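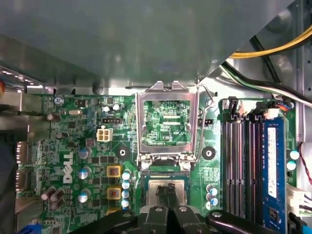 Secondhand Words: Where Computer Talk Came From

Words and Where They've Been, Chapter 9
Written by Estela Toledo for the Woltstead Children's Library

When somebody invents a new thing, they have to call it something. You might expect inventors to be good at this. Mostly they look around the room, grab a word that was busy doing another job, and put it to work on the new thing without asking. The old job doesn't go away, either. The poor word has to do both.

Computers are full of these secondhand words. Some of them used to be about boats, boots, insects and farm tools. Let's go through the pile.

Computer

Let's begin with the big one. For hundreds of years, a computer was a person. It was somebody who computed, which is a long way of saying they did arithmetic, all day, with a pencil. Some of them worked out where the stars would be. Others made tables of numbers for sailors, who would rather look up an answer than work it out on a wet boat.

So if you had walked up to your great-great-grandmother and said, "My computer is broken," she might have asked if he needed a doctor.

Then machines came along that did the same sums faster and never asked for lunch. The machines got the work and they got the name too, which seems a bit greedy.

Motherboard

Open up a desktop computer and you'll find a large flat board, very often green, that everything else plugs into. It's called the motherboard. Smaller boards that plug into it have been called daughterboards. I have not found out what the sons were doing.

English has used "mother" for the main one of something for a very long time. A mother ship is a big ship that looks after little ships. The mother lode is the big stripe of gold that miners hope to find, and usually don't.

Socket

A socket is a place where something fits into something else. Your eye has one. So does a light bulb, and so does the main chip on a motherboard.

The word came into English from French many hundreds of years ago, and back then it was the name for a kind of spearhead. The spearhead was thought to look like the blade of a plow, so the word seems to come from an even older one for a plow. And the plow word may be related to a word for a pig, because pigs dig up the ground with their noses.

Please read that again slowly. There is a fair chance that the word for the hole your lamp plugs into started out as a pig. Word history is like this. You go in looking for a lamp and come out holding a pig.

Bus

Inside a computer, a bus is a set of paths that carries signals from one part to another. On the street, a bus is a large vehicle that pulls away when you are two steps from the door.

Both are short for "omnibus," a Latin word meaning "for all." The first omnibuses were pulled by horses, and anyone who could pay could climb in. People soon got tired of saying the whole thing. When you shorten a word you normally keep the front, or at least an interesting part. English kept "bus," the bit at the back, which in Latin is only an ending and means nothing much by itself.

Boot

To start a computer is to boot it up. This has nothing to do with kicking, though you will meet grown-ups who aren't sure.

Many boots have a loop at the top called a bootstrap, which you tug to get your foot in. There is an old joke about lifting yourself off the ground by pulling on your own bootstraps. You're welcome to try it. (Try it on a rug.)

A computer that has just been switched on has a problem like that one. It needs a program to tell it how to load programs. The answer is to keep one small program always ready, which loads a bigger one, which loads a bigger one still. Engineers thought of the bootstraps, called it bootstrapping, and then threw away the straps.

Bug

A bug is a mistake in a machine or a program. You may have heard that the word comes from a real moth found inside a big early computer in the 1940s. The moth was real. It was taped into a notebook, next to a note saying it was the first actual case of a bug being found.

Look at what the note says, though. It's a joke, and it only works if people were already calling mistakes bugs. They were. Engineers had been grumbling about bugs for more than 60 years by then. The moth turned up late and got all the credit.

File

The Latin word "filum" meant a thread. Before there were folders, people kept papers in order by stringing them on a thread or a wire, like very boring beads. That was a file. Then the papers moved into boxes, then into metal cabinets, and then there was no paper at all. The name came along every time.

The file in your toolbox, the scratchy metal one, is a different word that happens to be spelled the same way. English does this to annoy us.

Try it yourself

Pick one of these and find out what job it had first: mouse, cursor, icon, scroll, menu. You'll want a good thick dictionary, the kind that gives a word's history in small print at the end. Cursor is the best of the five, and I'll give you one hint. It used to have legs.

Chapter 11 is about the names of vegetables.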